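Went to the open day at the Arsenault lab in Riltthorpe today, 7 Sep 2019. Posting notes as I sort through them.

The lab is on the second floor of the old Prandbridge building. Parking is behind it, not on the street. I circled the block for a while before I found the entrance.

They had two demos going. The first was a mobile base carrying bins down a hallway. It was fine. I've seen that before, so I didn't stay long.

The second was a two-finger arm picking up clothes, and I stayed there until they closed. **Cloth is hard.** A box keeps its shape when you grab it. A shirt has a different shape every time you let go of it.

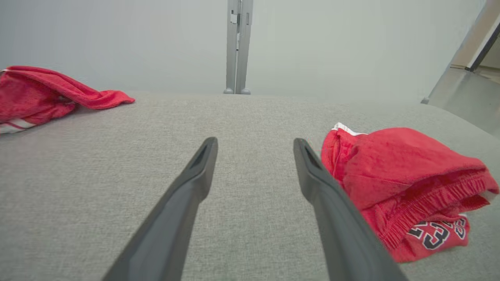

Darcy McKinnon runs the clothing project and did most of the talking. She said the fingers are the third design. The earlier ones were wider and kept picking up whatever was under the garment too.

A kid asked why they don't use a hand with five fingers. Darcy said they have one in a cabinet and it breaks a lot. Two fingers are cheap and she can swap one with a hex key.

I asked how many grabs they get through in a day. About 400 if nothing jams, she said. Today was slower with people stopping her to ask things, me included.

Success rate: she wouldn't give one number. Picking up any piece of clothing at all is mostly solved for them. Picking it up by the waistband or the collar is what they're working on now. Folding comes after that, and she didn't want to guess when.

The arm is slow. A person could clear a pile of laundry in the time it takes to decide where to pinch. Someone from Flerthorpe said this out loud and Darcy agreed with him.

What I hadn't thought about is how much they care about seams. A seam is thicker, so it's easier to hold, but the camera has trouble telling a seam from a wrinkle. She spent ten minutes on that and I could have listened to more.

They cap the open day at 100 visitors. Next one is in March. Sign-up is on the lab's page and you need it, they were checking names at the door.

Coffee was free, sandwiches were gone by noon.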